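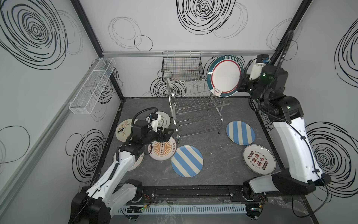 Chapter 11
Academic Advising and the First-Year Student

Learning Objectives

After reading this chapter, students should be able to:
Describe the difference between prescriptive and developmental advising.
Explain how an advising caseload affects the kind of help a student receives.
Identify the points in the first year at which advising contact matters most.
Outline the parts of a basic academic plan.

Key Terms

academic plan, advising hold, caseload, degree audit, developmental advising, early alert, prescriptive advising, referral

11.1 Introduction

Most first-year students meet an academic advisor before they meet a professor. The meeting often takes place at orientation, lasts less than half an hour, and ends with a list of courses. For many students it is the only advising contact of the first term. Whether the meeting leads to a second one depends a good deal on how it was conducted and on what the student was told to expect afterward.

Academic advising is the process by which a member of the institution helps a student set educational goals, choose a program of study, and make steady progress toward a degree or certificate. The work may be done by faculty, by full-time professional advisors, or by a mix of the two. In some institutions peer advisors handle routine questions about registration and forms, and refer other matters to trained staff.

Earlier chapters dealt with admissions and with placement testing. This chapter takes up what happens once the student is enrolled. It is written for those preparing to work in student affairs, though faculty who carry advisees will find that most of it applies to them as well.

11.2 Two Approaches to Advising

Prescriptive advising treats the advisor as the source of correct information. The student asks which courses are required, and the advisor answers. The approach is efficient, and it protects students from costly mistakes such as taking a course that does not count toward the degree. Its weakness is that the student may leave with a workable schedule and no clearer idea of why the courses were chosen.

Developmental advising gives the student a larger share of the work. The advisor asks about interests, past coursework, and plans after graduation, and the two build a schedule from the answers. It takes more time. It also requires the advisor to know something about the programs outside his or her own department.

In practice, advisors move between the two. A student who must drop a course before a deadline needs a direct answer. The same student, deciding between two majors in February, needs a conversation.

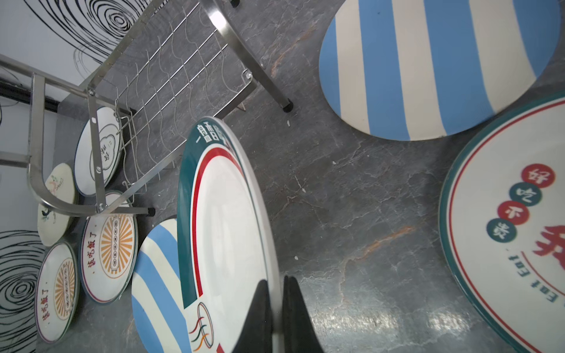
The choice of approach is shaped by caseload, the number of students assigned to each advisor. An advisor with 90 students can reasonably plan to see each of them more than once a term. When caseloads are much higher, offices often fall back on group sessions and e-mail, and they reserve individual appointments for students who ask for them or who have been flagged through an early alert. Students who do not know that they need help are the least likely to ask.

11.3 Case Study: Datley College

Datley College is a two-year institution with an entering class of 1001 students. Until recently, every new student was assigned to a faculty advisor by last name. A nursing student might be advised by a member of the history faculty, and neither party found the arrangement useful. Advising holds were placed on all accounts before spring registration, and lines formed outside faculty offices in the final week.

The college changed its practice in two steps. It first assigned students by program area, so that advisors worked with curricula they knew. It then opened a small advising center in Leris Hall, staffed by professional advisors who see undecided students and those admitted after the start of orientation. The hold was kept for students with fewer than two completed terms and removed for everyone else.

Faculty opinion was divided. Some welcomed the smaller and better matched caseloads. Others were concerned that students would come to see advising as something done in a separate building, away from the departments. The college responded by asking each department to name a liaison to the center.

Questions for Discussion

Which problems at Datley were problems of assignment, and which were problems of timing?
Should the advising hold have been removed for continuing students? What risks does each choice carry?
How might a department liaison keep undecided students in contact with faculty?

11.4 The Academic Plan

An academic plan sets out, term by term, the courses a student intends to take from the present until completion. It differs from a degree audit, which compares courses already taken with the requirements of a program. A basic plan includes the catalog year that governs the student's requirements, the remaining required courses with their prerequisites, and the number of credits to be attempted each term. It should also record any commitments outside class, such as employment or the care of a family member, that limit the student's load.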